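Cutlery sorting at Seltent

Cutlery sorting at Seltent is an automated work process in the central kitchen of the catering firm Toma, in the town of Brisness. The kitchen prepares and delivers meals for schools and offices, and the washed forks and spoons come back to the sorting room mixed together. Before the automation this was done fully by hand. Today a part of it is given to pairs of small robot arms, which were supplied by the workshop Lockwood.

History

The kitchen at Seltent was opened in a former dairy building. In its first years the sorting was shared between all workers of the afternoon shift, who stood at one long table until the last tray was ready. On a usual day some 1000 pieces passed through the room. Many workers complained of pain in the wrists and the neck, and the job was considered the least liked in the building.

The first pair of arms was set up in January, and for 11 weeks it worked beside the hand sorters as a trial. The highest number of pieces it sorted in one shift in this period was 1307. After the trial the firm decided to keep the arms for the lighter plastic cutlery only. Metal knives and serving tools are still sorted by hand.

Method

Each station has two arms, fixed on opposite sides of the work area. The cutlery is held in open trays and baskets, and the arms take the pieces one by one. Forks and spoons which lie across each other are the most difficult for the grippers, and in such cases the worker is allowed to stop the station and spread them. 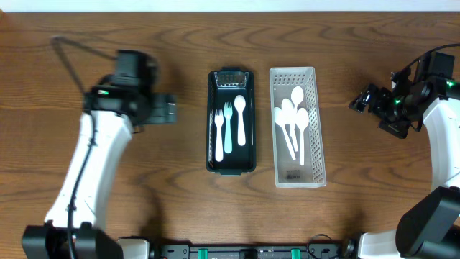 Who is responsible when a piece is put in the wrong place?
The shift leader is responsible, and not the worker who stands at the station. Wrong pieces are written in the room's notebook and discussed at the start of the next shift.

Effects on the staff

No jobs were closed because of the arms, but the content of the work has changed. The afternoon shift now spends less time standing at the table and more time on packing and checking. Two new duties appeared, the care of the stations and the morning test, and both are paid with a small addition to the wage.

The opinions of the staff are divided. Older workers mostly welcome the smaller load on the hands. Others say that the room became more lonely, as the long table was also the place for conversation. After their request the breaks of both sides of the room were put at the same hour.

See also

Toma (catering firm)
Lockwood (workshop)
Brisness, economy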